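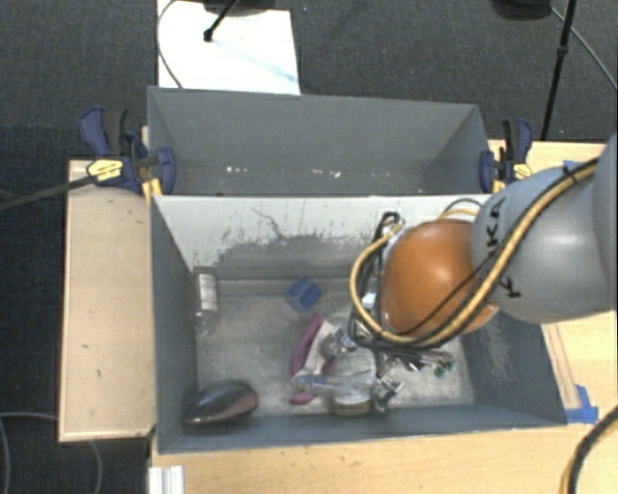 Grey storage bins and light wooden tabletops.

Stindemitz Reuse and Repair Programme
Progress report to the Husa Fund, second period

1. Purpose of this report
This report sets out the work carried out under the grant since our last submission in October. It covers household collections, the repair sessions and the lending library, and asks the Fund to agree one change to the budget.

2. Collections
The Programme now collects unwanted household goods from seven streets in Stindemitz and, since the spring, from the Omov estate. Residents leave goods at their door by 9 am and receive a card confirming what has been taken. Take-up in Omov has been slower than we had planned. Many households there work shifts and asked for a later time, and an evening round will begin next month.

Items that cannot be repaired are passed to the district recycling centre. The charge for this service rose during the period and now stands above the sum allowed in the original budget.

3. Repair sessions
Sessions are led by Tùng Văn, who joined us from the Ndung'u workshop. Demand for help with lamps, kettles and sewing machines remains strong. Clothing repairs have been fewer than expected, and one of the three monthly sessions has therefore been given over to small electrical goods. All electrical items are tested before return, and a record of each test is kept at the office.

4. Lending library
The library reached 200 members during the period. Carpet cleaners and ladders are the items most often borrowed. Two loans remain overdue and reminders have been sent. The printed catalogue is out of date - a new edition is in preparation.

5. Budget
Spending on staff and rent is in line with the agreement. We request permission to move the unspent publicity allowance to recycling charges. The total grant would remain the same.

6. Next period
The evening round in Omov will be reviewed after its first two months. A second tester for electrical goods is to be trained - the cost is already covered.

Submitted by Saodah Ong, Programme Manager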